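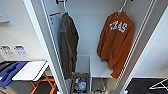
A jacket and a sweatshirt on white hangers in a closet.

Why Does Bread Rise?

Bread dough starts out small and heavy. Leave it in a warm kitchen and it grows. Yeast makes this happen.

Yeast is a living thing, so small that you need a microscope to see one cell of it. It eats the sugars in the dough and gives off a gas called carbon dioxide. The gas makes bubbles.

Flour and water mixed together make something stretchy called gluten. When you knead dough, the gluten gets stronger. It holds the bubbles in, the way a balloon holds air, and the dough puffs up.

In the oven the bubbles get bigger for a few minutes. Then the heat kills the yeast and the dough sets firm. Cut a slice and look for the holes the bubbles left.

Word to know
Knead: to push, fold and press dough with your hands.

Written by Ankit Chauhan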